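Cleaning the door and seal on a stacked washing machine

A two-drum machine has twice as much rubber and glass to look after as a single one, and the upper door tends to get forgotten when the lower drum does the small loads. Allow 11 minutes for each drum.

You will need a bowl of warm water, washing-up liquid, two soft cloths and an old toothbrush.

1. Switch the machine off at the wall and check that both drums are empty.

2. Open the upper door as wide as it will go. It is a heavy part, so hold it by the rim and don't lean on it. 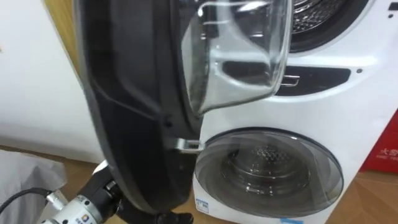 Upper door held open by its rim, with the smaller drum underneath.

3. Wipe the glass bowl inside and out with soapy water. Fluff and powder collect on the curved part that sits inside the seal.

4. Clean the metal hook on the edge of the door with the toothbrush. Don't oil it.

5. Pull back the lip of the seal with one finger and wipe the fold behind it. Start at the bottom – hair grips and coins end up there.

6. Rinse the cloth and go over everything again. Dry the glass, the rim and the seal with the second cloth.

Leave the upper door open while you do the lower drum. Keep cables and baskets away from where you are standing, and mind your head when you straighten up. 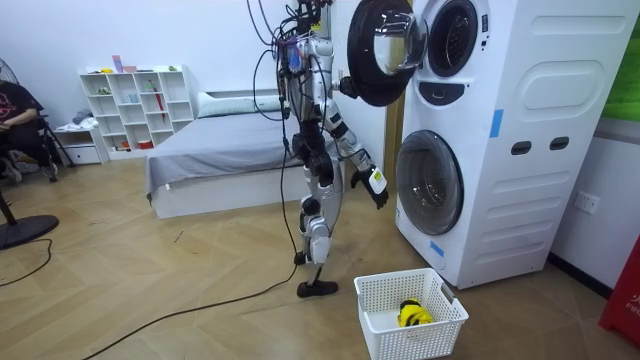
Stacked washing machine with the upper door open

For the lower door, kneel down and repeat steps 3 to 6. Tinted glass hides dirt well, so look at it from the side. Leave any stickers on the front panel in place and wipe round them.

Finish with an empty hot wash in each drum, one after the other. Add 100 ml of liquid machine cleaner to the drawer if the makers allow it.

Page checked by Tharushi Kodikara, 03/06/2024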